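**Texture filtering and mip levels on low-res assets – what are people using?**

**tarn_loop**

Monday, March 6, 2023

I'm putting together the asset guidelines for a small kitchen and garden set (working title Plosa) and need to settle the filtering rules before anyone paints more textures. The set mixes two kinds of source: hand-drawn pixel textures at very low resolution, and scanned or painted ones at normal resolution.

With bilinear filtering on everything, the pixel assets turn to soup. With nearest on everything, the stone and wood shimmer as soon as the view moves. At present I set it per material, so there are 271 materials with a flag somebody has to remember to tick.

The tools are where it matters most. The shovel head is all square tiles in charcoal and slate grey, and the stepped outline has to stay crisp or the shape is lost.
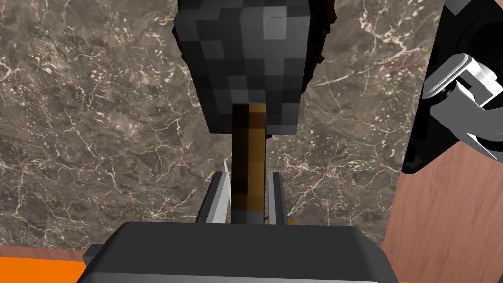
So the question is whether to keep the flag, or drive it from texture size at import. I'm leaning towards size: anything below a threshold gets nearest, anything above gets trilinear. Has anyone run it that way on a set of any length?

**okabe_h**

Don't do it by size. We did at Huvari and it broke on the first small gradient ramp somebody checked in. Lookup textures are tiny and need linear. You end up with an exceptions list, and the exceptions list is your flag again in a worse place.

Use a filename suffix. `_px` for nearest, nothing for default. The importer reads it, the artist sees it in the folder, and a search finds every one.

– Haruto Okabe

**Bermúdez**

Suffixes rot. People duplicate a file, repaint it and leave the old name. I'd sooner have folders, with settings inherited from the folder. Move the file and the settings move too.

**okabe_h**

> I'd sooner have folders

Folders are fine until one object needs both. A tool with a pixel blade and a smooth decal lives where?

**Bermúdez**

In two folders. It's two textures.

**loureiro_i**

Both of you are arguing about bookkeeping. The shimmer on the stone is a mip problem and the original post doesn't say whether mips are on for those. If they are, check the anisotropy level before touching the filter. Thin bright detail on a mid-grey base, seen at a shallow angle, is the worst case and no import rule will fix it.

For organic surfaces I also paint the colour variation broader than looks right up close. Small speckle averages to beige by the third mip. Patches survive.

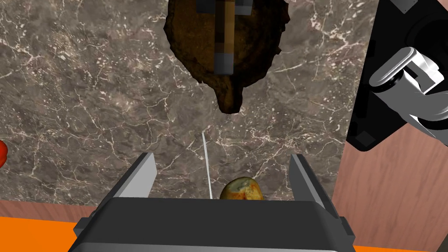

*Round fruit with the yellow, orange, green and reddish patches kept large.*

On the pixel side: if you use nearest with mips off, you will get crawling on distant objects. Nearest within the mip, linear between mips is the usual compromise. It softens the far ones slightly and leaves the near ones alone.

– Ilídio Loureiro

**tarn_loop**

Mips are on. Anisotropy was at 2 for the whole set, left over from the old template. I've raised it on the worktop and it is a good deal calmer. The white veins still break up at the far end.

**loureiro_i**

Then the veins are too narrow. Measure them in texels at the base level. If they are one texel wide they're gone by the next mip and flicker on the boundary between the two. Widen them, or drop the contrast in the lower mips by hand.

**Tiltitz**

Disagree with hand-editing mips. You'll do it once, somebody re-exports the source, and the edits go. Widen the veins in the source and leave the chain automatic.

My checklist for veined stone, for what it's worth:

1. Paint at double the target size and downsample once, with a proper kernel.
2. No vein under two texels at the target size. Let branches fade in value before they taper in width.
3. Check it with the view rolled well off level, with wood next to it. Axis-aligned tests hide most aliasing. Grey mottling against brown grain on a diagonal shows whether the two materials hold the same sharpness.
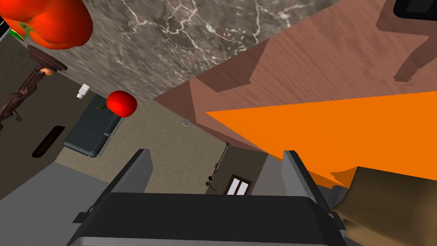
4. Compare texel density across the join. If the wood is at 900 per metre and the stone is at half that, fix that before any filter setting.
5. Only then set anisotropy, and set it the same for both.

**Bermúdez**

Point 4 should be point 1.

**Tiltitz**

Fair. It is in our internal version. I typed this from memory.

**okabe_h**

Back to the flag. Whatever you choose, write a validation step that fails the import when the setting and the texture disagree. Ours caught 13 wrong ones on the first run, all duplicates – so Bermúdez has a point about names, but folders would have let the same files through.

**tarn_loop**

Going with the suffix plus a validator, nearest within the mip and linear between. Veins to be repainted at two texels. I'll post the importer script in April if it survives the tools folder.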